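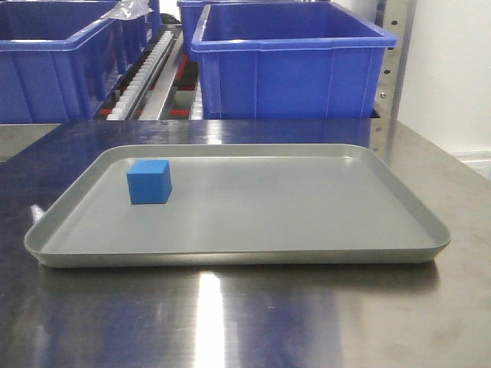

Gilldale parts depot changes bin numbering in January

The Gilldale spare parts depot will move to a single location code for all small-item storage in January, replacing the two systems in use since the Skollon stockroom was merged into the site. The change covers 1374 stock lines, mostly seals, fasteners and pump fittings.

Under the new scheme each bin carries an 8-character code giving aisle, rack, level and position. Part numbers are unchanged. Old Skollon codes will stay searchable in the ordering system but will no longer print on pick lists.
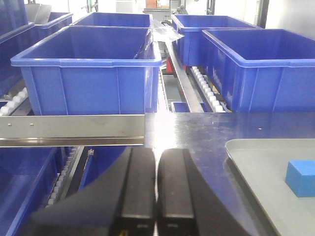 A blue cube on a light gray tray, with blue containers behind the work surface.

A trial on 200 lines in the Mahuika aisle ended last month. Correct first picks reached 97 percent, and most of the remaining errors were traced to labels left over from the earlier system. Those labels are to be removed before the changeover.
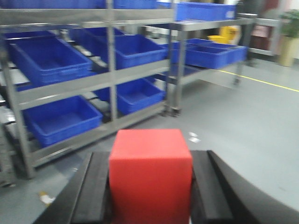
Orders placed before noon on the Tuesday of the changeover will be filled under the old codes. Counter service closes at that time and reopens at 7 a.m. the next day. Urgent requests in between should go to the Nenden branch, which holds duplicate stock of all pump seals. 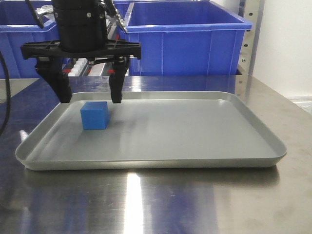
Account customers who store bin locations in their own purchasing software need to load the revised list. It will be supplied as a spreadsheet with old and new codes in adjacent columns. Minimum order quantities and return terms stay the same.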